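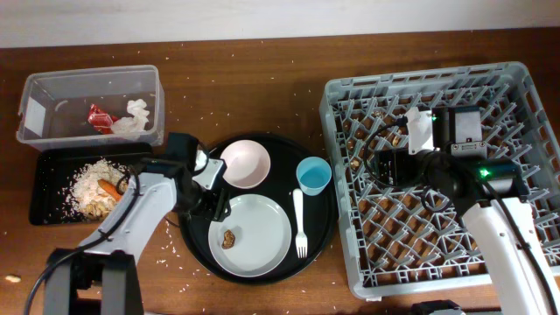 A table with the round tray in the middle and the rack on the right.

News > Local > Food and Waste

Print this page | E-mail this article
Reading time: 2 minutes

Ellutberg canteen asks guests to clear their own tables

The canteen Bririer in Ellutberg will start a new clearing system in February. Guests will be asked to sort what remains on the table before they leave, and the kitchen hopes in this way to lose less time at the sink.

Until now everything went back together to the kitchen: plates, cups, food and paper. The manager, Sanaa Ouazzani, says the staff serve up to 600 meals in a week and that rice is the biggest difficulty. "It goes everywhere. It goes in the cups, under the plates, and then in the drain," she said.

In the new system each table gets a clear plastic bin for wrappers and tissues, a black tray for leftover food and a grey rack for the dishes. The plates, cups and forks are moved from the round serving tray to the rack, after the food is scraped off.

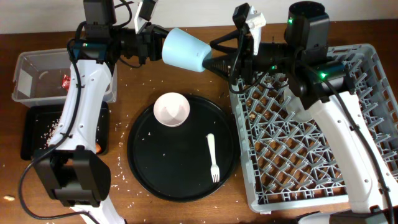 Ismail Gaber, who washes dishes in the evening, has prepared a short card with the order of work. Paper goes first, food second, then the plate, the cup and the fork. The bowl may stay for last. He asks guests not to push the loose grains to the floor, where they are harder to collect, but to leave them on the table for the staff and their brush.

The system begins with 22 tables in the main room. The terrace will follow when more racks arrive from the supplier, Hamdy. Those who cannot clear the table themselves can call a member of staff as before.

The food scraps will be collected every morning at 7 by the compost site Lomitum.

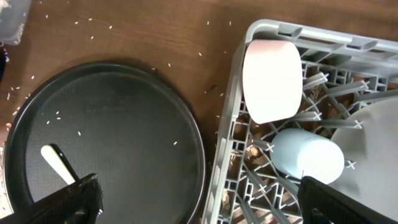 Rice on the table beside the grey dish rack.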